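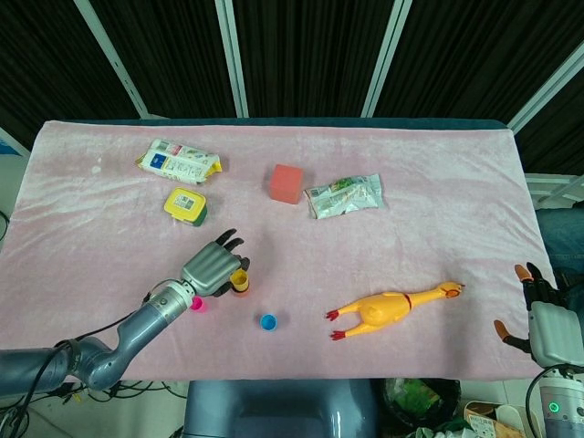 **Tierney Tenants' Group Questions Testirent's "All-In" Rent Claims**

TIERNEY, November. Testirent says its new "all-in" lease will make renting simpler for people in Tierney. The Tierney Tenants' Group has read the lease and is not convinced.

The company took over the Bresex apartments this spring and has offered the new terms to all 206 households there. Its flyer promises "one price, no surprises." The lease runs to 8 pages, and 7 of them deal with charges that can be added to that one price.

Among them are a fee for paying by check, a fee for a second key, and a "comfort adjustment" that lets the landlord raise the monthly bill when heating costs go up. There is no matching line for when heating costs go down. We asked Testirent about this twice. The first reply thanked us for our interest. The second was the same letter.

Testirent also points to a survey, carried out by its contractor Dallex, in which renters are said to prefer a single bill. We would like to see the questions. Plenty of people prefer a single bill until they find out what it adds up to.

The group is asking Testirent to:

- print every possible charge on the first page of the lease
- publish the full Dallex survey
- give current renters 2 months to decide, in place of the present deadline
- confirm in writing that old leases will be honored until they run out

Renters who have already signed should keep a copy of the flyer along with the lease. The group will hold an open meeting on Saturday in the Bresex ground-floor hall. Testirent has been invited and has yet to say whether it will come.

**Contact:** Tierney Tenants' Group, Bresex front office mailbox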